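Fri 14 January

More bench tips for the planner crowd, mostly things I learned the slow way (thanks, Uzma!).

1. Plan plug jobs in the vise's coordinates. Clamp the USB plug upright, set your approach along its long axis, and let the last 8 mm run on force control. Way less fiddling!
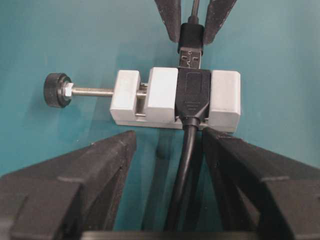 2. Give both arms one shared clock. When two grippers come nose to nose over something small, I drop the speed cap to 2 percent and keep collision checks on for the fingers too.
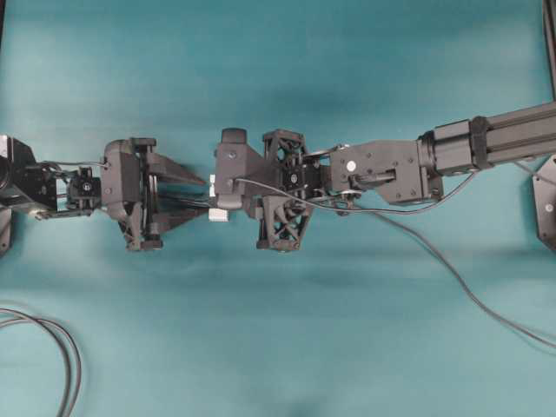
Trondell's planner lets you save that as a preset, so name it something you'll recognize in May (mine was "slow2b", oh dear).

3. Zero the fingertip while it hangs free, then log up to 530 samples before you trust the baseline. And put the cable in your collision model, slack and all!

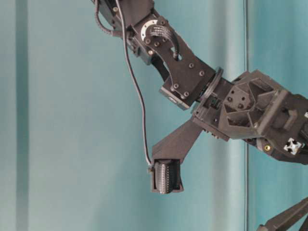

4. Save the config before lunch. Zineb keeps hers in Git and I've finally copied her.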